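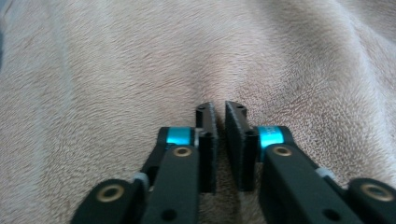

Lavley, 24 June 2019

3.2 Blankets and throws

Figure 4. Beige plush fleece blanket, one of the soft furnishings in the household set.

Blankets made up the largest share of the soft furnishings recorded in the Lavley homes. Of the 1,946 items entered on the household sheets, 1,912 could be given a fibre type and a usual place of storage. The rest were left out of the tables because the care label was missing and the owner could not say what the item was made of.

Fleece was kept in living areas more often than wool or cotton. Most owners left it on a couch or the end of a bed through the colder months and folded it away in a cupboard for the summer. Wool blankets were more likely to be stored all year and brought out for guests. Colour was noted by eye in daylight using the short list in Appendix B, where beige, cream and oatmeal are grouped together. Two of us (Awan and Lehner) coded colour separately and settled differences by looking at the item again.

Pile was harder to record than colour. A plush surface looks lighter or darker depending on which way it has been brushed, and a throw that has been sat on can seem older than it is. We therefore asked for each blanket to be shaken out and laid flat before it was graded. Wear was scored on the Skokov scale, which runs from new to matted, with an extra note for pilling along the hem.

Owners were also asked how often each blanket was washed. Answers varied widely, even within the same home. In 20 homes the person who did the laundry gave a different answer from the person who used the blanket, and in those cases we kept the laundry answer. Drying is covered in section 3.3.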